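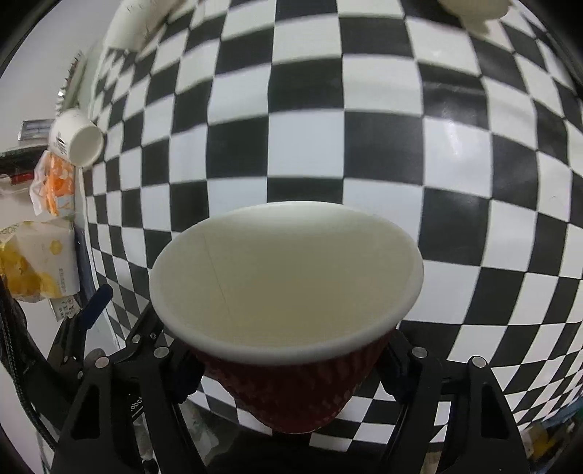
Marek Bednárik

How to read a navy's strategy paper without being taken in

Start at the back. The front of these papers is where the admirals talk about freedom of the seas, and you can swap the country name in most of them without anyone noticing. The annexes are where ships, crews and money turn up, if they turn up at all.

I'll use the Plirden coastal strategy for this because it's short and I have it marked up already.

Step 1. Find the verbs. Go through with a pencil and circle "will," "aims to" and "seeks to." The Plirden paper "will" hold two reviews. It "seeks to" keep a permanent patrol off Muvevden. Only the first of those is a promise, and it's a promise to write more papers.

Step 2. Write down every hull the paper mentions, then cross out the ones with no contract behind them. Plirden talks about six patrol vessels. I could find contracts for two. The other four are "planned," a word I've seen carried over from one edition to the next with no change but the year.

Step 3. Do the crew math. A ship in a drawing has no cooks or engineers. The manpower table gives 1,126 sailors at sea. Set that against the crew size for each class, then allow for leave, training and sickness. If the result only works with every ship fully manned at once, don't believe the patrol schedule.

Step 4. Check the distances. The paper claims "constant presence" out to 200 miles. Ask how long a vessel takes to get there, how long it can stay, and what relieves it. A common rule of thumb says three ships to keep one on station. Treat that as a rule of thumb too, as it flatters navies with old engines.

Step 5. Look for days at sea. If a paper gives fleet size and tonnage but no sea days, I assume the figure was bad. I've been wrong on this once.

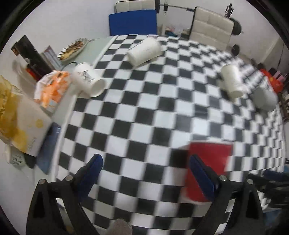 Chiharu Onishi objects that step 5 is unfair to small navies, which may leave sea days out so that smugglers can't work out the gaps, and that a reader should look in the audit reports before assuming the worst. Fair enough on the audit reports. I'm less sure about the smugglers, who can see an empty pier as well as anybody.

Step 6. Compare with the last edition. Put both side by side and read only what has vanished. In Plirden's case it was the tanker, along with over 3,000 words on refueling at sea. The patrol area stayed the same size. Write to the press office and ask how; mine hasn't answered yet.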